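Flavonora live album, mix and edit notes
February, second entry

Picked up at the top of set two. All transfers from the Rumach recorder are now in the session at 48 k, 24 bit. Channel 11 (trumpet clip) has a one-sample offset against channel 12 (trumpet stand mic) after the transfer. Nudged it back. Checked polarity on both: stand mic inverted, flipped in the session and not in the file, so anyone reopening the raw audio needs to flip it again.

Audience pair. The two mics at the back of the Drorton are far enough from the stage that the snare arrives as a clear second hit. Tried aligning them to the overheads. Applause between numbers then sounds fine but the room goes small and hard during the tunes. Went back to the unaligned position and pulled the pair down during playing, up again on the last chord. The rides are drawn by hand for set one. Set two still to do.

Piano. Lid was on the short stick for both nights. Low mic has a lot of bass amp in it. High-pass at 100 Hz, gentle slope, helps without thinning the left hand too much. On the ballad the bass player lays out for the first chorus, so the filter is automated off there. It comes back in on the pickup to bar 33. Listen for the change on headphones; I could not hear it on the monitors.

Vocal. The spoken introductions are about twice as long as they need to be, but the band leader wants the joke about the bus kept whole. Agreed. The edit I made before the second tune cuts from night one speech to night two count-in. The tail of a laugh is lost at the join. Crossfade lengthened to 20 ms, still audible. Covered with room tone from after the interval, take 1344. Acceptable.

Trumpet. Compression was too quick on the muted choruses and brought up valve noise. Slower attack, ratio down to 2 to 1. The open horn on the closer peaks well above anything else in the show. Clip gain down on the four loudest notes only, no limiter. The bell moves off the stand mic during the walk into the audience, and the clip mic carries that passage alone. Sounds dry. Sent a little of it to the plate, same setting as the vocal.

Drums. Overheads good. Brushes on tune three are partly masked by the ice machine behind the bar, a steady hum with a second component an octave up. Notched both. Did not use noise reduction as it smears the brushes. The hum is present on night one only, so where there is a choice of take, use night two.

Plattner preamps versus desk preamps. Night one used the Plattners on the horn and vocal, night two went straight into the desk. The difference is smaller than expected: slightly more top on the desk, slightly lower noise on the Plattners. Matched with a shelf on the night two vocal. No further work needed unless the mastering engineer hears a jump between tunes four and five.

Running order as it stands: set one complete with the second blues dropped, then set two from the waltz onwards. The side split for vinyl is poor. Side B is too long for the level we want, and the bass solo in the closer is the obvious place to save time. Not cutting it without asking the band.

To do next:

1. Draw the audience rides for set two.

2. Print rough mixes of both sides, no bus processing, and leave them on the shared drive.

3. Replace the cable on the left monitor. Crackles when the stand is knocked.

4. Clear the edit desk before the next session.

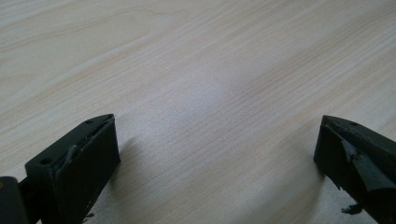 5. Ask the band about the bass solo and get an answer in writing.

6. Check the spelling of the tune titles against the set list. The session uses abbreviations throughout and two of them are the same.

7. Back up the session and the raw transfers to separate drives. The recorder card is not to be wiped until both copies have been verified.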